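Can a Machine Tidy a Desk Yet? A Talk with Colin Naylor

20 January 2022

When I asked Colin Naylor how far we are from a machine that cleans the house, he did not answer at once. He poured his tea first. Then he said, "Which part of the house?"

It was a fair question, and it shaped the next two hours of our talk. Naylor has worked with arms and grippers for 12 years, first at Vavano, where the machines packed spare parts into cartons, and now at Pernura, where his group of four people tries to teach an arm small jobs from home and from the shop counter. He speaks slowly and often corrects himself. I have kept some of those corrections, as I think they say something about his field.

"In the factory, the box comes always to the same place," he told me. "If it does not come to the same place, somebody has made a mistake and we stop the line. In your kitchen the box is never in the same place, and there we can't stop anything."

So his group started with a desk. The job sounds like something you ask of a child of five years: put the markers on the plate, put the rubbish in the basket, leave the rest alone. I wanted to know why such a job should need a group of engineers. Naylor said that it is really two jobs, because the machine must do the moving and it must also know what is rubbish. A small box can be something you want to keep, or it can be finished and only waiting for a person to throw it away.

"For you it's one thought," he said. "For us it was most of the winter."
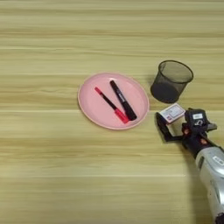
Catacutan sees the matter with less patience, and told me by phone that a desk is a poor test, that people do not pay for a clean desk, and that the first useful home machine will be the one that takes wet laundry out of the washer without dropping a sock behind it. Until then, in this view, a cheap vacuum which goes in circles has done more for the household than all the arms together.

I repeated this to Naylor and expected him to defend himself. He agreed with the half of it.

"Laundry is the right problem," he said. "I would like to do laundry. But a shirt has no shape. A marker has a shape, and it keeps it when you lift it. If I can't put down a marker where I want, why should I talk about shirts?"

He also does not like the word "clean" when it is used for machines. Cleaning, he says, is many decisions, and most of us do not notice that we make them. We hold a glass differently from a book. We know that the cup by the window belongs to someone who will come back. His arm knows nothing of this until it has been shown, and it has to be shown many times. For the desk job the group recorded 1000 runs guided by hand, and they kept 700 of them for the training. In the others the person who guided the arm was tired, or too quick, or changed his mind in the middle.

"This last one is interesting," Naylor said. "A person changes his mind and still finishes. The machine learns from him only that it's allowed to hesitate."

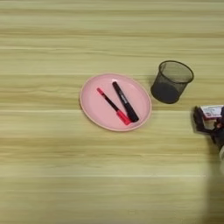
I asked then about the shop floor, where the money is. A chain called Novton, which sells paper goods and office supplies, has talked with Pernura about an arm that would put returned items back in order after closing time. Naylor is careful about it. The night is long, he explained, and a slow machine is no problem if no customer is waiting for it. But the shop wants a promise that a person will not have to do the work again in the morning, and he is not ready to give that promise. They will meet again in March.

"If it does nine things well and the tenth thing goes on the floor, the shop has to send somebody to look at all ten," he said. "Then we have saved nothing. This is hard to explain to people who have seen only a good video."

Does he have any such machine at home? He laughed at this. He has a dishwasher, which he thinks is the best household robot ever built, exactly for the reason that a person must load it. The difficult part was given to us and the boring part to the machine.

And his own desk?

"Full of paper," he said. "I would not let the arm near it. I don't know myself what can be thrown away."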